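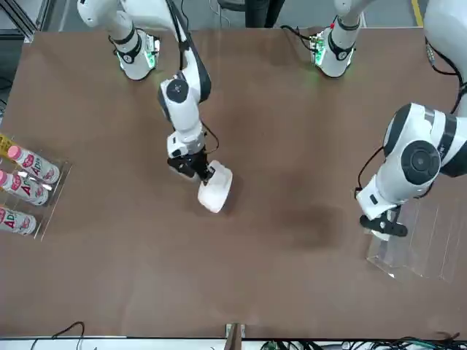

Demonstration Visit: Two-Arm Handling of Packaged Goods

Handout for students in the Introduction to Automation course
Prerkano Technical Institute
Visit to the Terkero handling laboratory, October 22, 2021

1. Purpose of the visit

The visit supports the unit on grasping and placing. Students have so far studied these tasks through diagrams and short calculations. At Terkero they will watch two arms work over a shared table with ordinary retail goods, among them bottles and small boxes. Written work based on the visit counts for 20 percent of the unit grade.

Students should read Chapter 8 of the course text beforehand and bring a printed copy of this handout. The group will meet at the front desk and proceed together to Room 439.

2. Terms used during the demonstration

Workspace: the part of the table that an arm can reach. Where two arms share a table, their workspaces may overlap, and the program must prevent both from entering the same area at once.

Approach: the path of the gripper in the last stage before contact. A bottle lying on its side and a box standing upright call for different approaches.

Grasp: the closing of the fingers on the object. A good grasp holds the object firmly without crushing it. Thin cardboard gives way under a force that a filled bottle would easily bear.

Release: the opening of the fingers once the object is supported. Many failures that appear to be poor grasps are in fact poor releases, in which the object is let go too high or while it is still touching one finger.

3. Holding a box near its base

When a box is held at the bottom, most of it stands above the fingers. Its upper part is then free to enter a slot or rest against a surface, but a small error in the angle of the wrist becomes a larger error at the top of the box. Students should be able to explain this with a simple sketch. The camera near the gripper gives a close view of the grasp and a poor view of everything behind it.

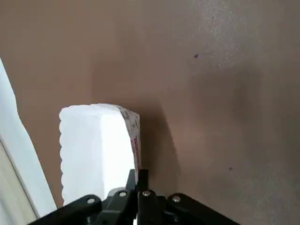
Mohsin Lashari asked at the planning meeting whether a firmer grip would correct the angle error. In his view it would not, as the box simply turns with the wrist, and he requested that students be asked to work out the height of the error for themselves. The question has been added to Section 6.

4. Cameras and what they show

The demonstration uses views from more than one position. A fixed view takes in a large part of the table and the objects on it, while a view from the gripper moves with the arm. Clear plastic holders deserve particular attention. Their walls let the color of the table through, and often only the edges can be made out. 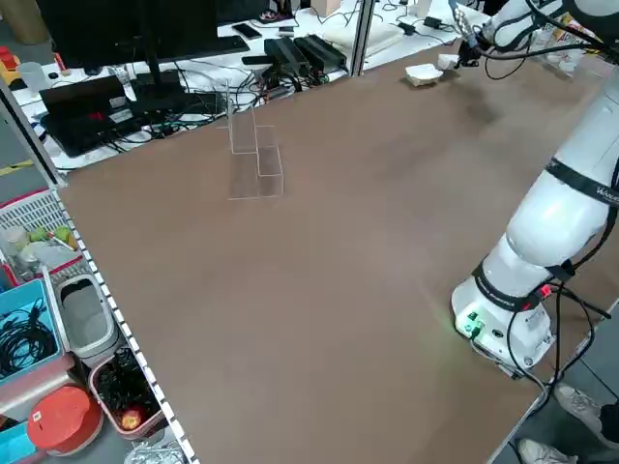

For this reason a program that looks for a holder by color alone is likely to perform badly. Edges, reflections and a known position on the table are more useful. The Rillutine exercise from the July workshop treats the same problem with glass jars, and students who attended may refer to it in their reports.

5. Conduct in the laboratory

Stay behind the yellow tape unless a member of the staff invites you forward. Do not touch cables, power supplies or objects on the table. Bags are to be left in the hall. Questions are welcome between runs, and the discussion period will last 30 minutes.

6. Questions for the written report

Explain how the two arms can divide the work of filling a rack with bottles. State which areas of the table each arm should avoid while the other is moving.

Show by sketch and calculation how a small tilt at the wrist affects the top of a box held at its base.

Choose one view of the table and state what it cannot show.

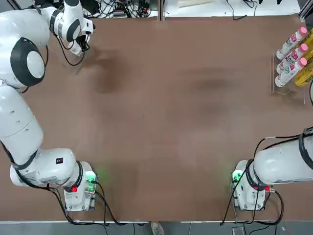
Gidey, in a written comment on last year's reports, observed that many students described the motion of the arms at length and said very little about the objects. The weight, shape and stiffness of a package, the comment continued, should come first in any account of how it is to be handled.

Reports are to be submitted through the course office. Sketches may be drawn by hand, provided that all angles and lengths are labeled.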